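Trodari -- Part-time helpers wanted, Calgate site

Posted 5 Feb 2021

Trodari is looking for 3 people to help at our Calgate site with small household appliances. The work is loading and unloading mini fridges by hand, wiping them out and putting them back in order for the next round. It runs until the end of April, mornings or afternoons, and you can choose which when you apply. 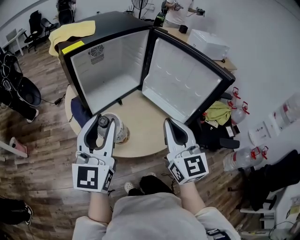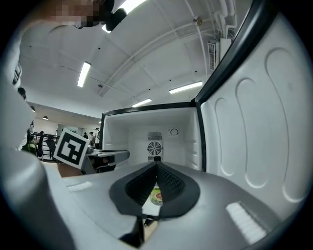

You do not need experience with appliances. You do need to be careful with small items -- jars, cans, cartons -- and able to stand at a table for a full shift. The fridges are compact models with a fan in the back wall, and items must not be pushed up against the grille. Doors are opened fully before anything goes in or out. Wear closed shoes and a long-sleeved top.

Each helper works through a list of 70 items per shift. Glass goes in first and cartons last. Spills are cleaned up right away and noted on the Umix sheet by the door. A short training session is paid at the same rate as regular hours.

Parking is behind the Declercq building. Come in through the side entrance and ask for room 103.

To apply, send your name, phone number and the days you are free to Henk Van Loon at the Calgate office. Please put "fridge helper" in the subject line.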